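Clornum-Table : fiche du jeu de données

Version 3, juillet. Maintenance : Prendau, site de Bravbridge.

Contenu

Démonstrations téléopérées d'un robot à deux bras pour des tâches de table : dresser, débarrasser, déplacer la vaisselle et les couverts. La version actuelle comprend 400 épisodes, dont 200 de débarrassage. Chaque épisode correspond à une seule consigne en langue naturelle, rédigée avant l'enregistrement.

Structure d'un épisode

Flux vidéo de la caméra de tête, positions articulaires des deux bras, ouverture des pinces, commandes de l'opérateur, consigne. Les horodatages partagent la même horloge. Les épisodes interrompus sont conservés dans le répertoire rejets, sans étiquette de réussite.

Protocole

La disposition des objets change entre deux épisodes. L'opérateur ramène les bras en position de départ avant de lancer l'enregistrement. Les reprises de saisie ne sont pas coupées. L'éclairage n'est pas normalisé et les ombres portées du robot font partie des données.
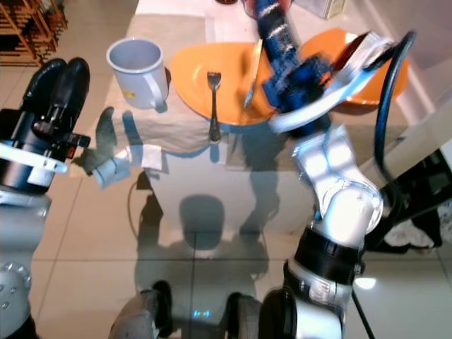

Partition

22 épisodes sont réservés au test et ne doivent servir ni à l'entraînement ni au réglage des hyperparamètres. Le script de chargement Lý applique cette partition par défaut.

Limites connues

Flou de mouvement sur les déplacements rapides. Occultations fréquentes des objets par les pinces. Aucune mesure de force. Les couverts fins restent la catégorie la moins bien annotée ; les masques correspondants sont à vérifier avant usage.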